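Kullville Repertory Sets Out a Season of New Plays

The Hulme Theater in Kullville will open its next season in September with four new plays, all by writers from the region. In an interview at the theater, its artistic director described the program as the result of two years of open reading.

"We received 145 scripts and read every one of them to the end," the director said. "Several writers had never sent their work to a theater before."
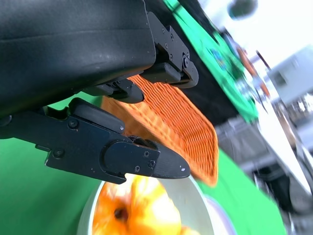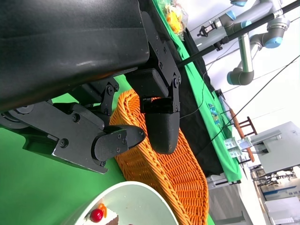
The season begins with "Nemlow," a drama for five actors set in a river town during a long strike. It will be followed by a comedy, a solo piece and a family play for the winter holidays.

Performances will take place in the 100-seat studio. The director said the choice was made early, at the request of the writers.

"A new play needs an audience that sits close to it," the director said. "Our main house has 800 seats, and it serves the classics very well. We will return to it in the spring."

The Tustico Fund, which supports new writing for the stage, has awarded the theater a grant toward the cost of rehearsals. Each play will receive five weeks, compared with three in past seasons. The director said that the added time would allow writers to attend daily and to revise their scripts up to the first preview.

Asked about ticket prices, the director confirmed that they will remain unchanged. Students may attend previews free of charge.

"We sold 1384 tickets to new plays last season," the director said. "I would like to see that number grow, and I would like more of those tickets to go to people under thirty."

Subscriptions go on sale in June at the Hulme box office.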